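Open Day at the Clurkden Skin Care Works
Went in March, paid for my own bus ticket, left with a tote bag and a lot of questions.

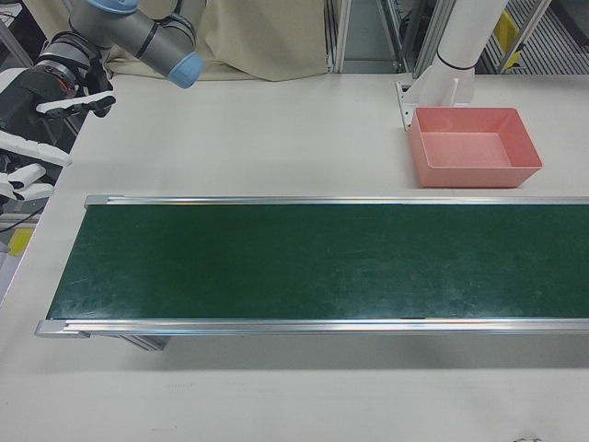
The welcome talk

Doors opened at 9:30 and we were kept in the lobby until 10 with cucumber water. Kirsty Tamihana, the head of product, gave the talk. She was likable and quick, and she used the word "renewal" more than I would have liked. The headline was that Vomonent, their new night serum, is "100 percent active." I asked what that meant. Active compared to what? The answer was that every ingredient in it does something. Well, water does something.

Mixing room

We saw this through a window. One big kettle was running and the guide said it makes 1000 bottles' worth in a batch. The day cream, Karaca, comes out of the same kettle and, as far as I could tell from the two ingredient sheets on the wall, starts from nearly the same base. Karaca sells for a good deal less. When I pointed this out I was told the difference is in the "delivery." A woman behind me laughed, so I wasn't alone.

The testing lab

I had hoped for more from this stop. The wrinkle claim on the Vomonent box rests on 200 people who used it for a few weeks and then filled out a form saying whether their skin felt firmer. Nobody in the study used a plain moisturizer for comparison. Kirsty said a proper trial is planned with Callance, an outside testing outfit, but had no start date to give us. I'd like to read that one.

To be fair, the stability testing looked serious, and the young man who ran it answered everything I asked without checking with anyone first.

The shop

Staff discount for visitors, 2 jars per person. I bought one Karaca. It's a decent plain cream and smells of very little. The Vomonent sample is still in the tote bag.

Worth going if you live nearby and like asking questions. Parking is poor.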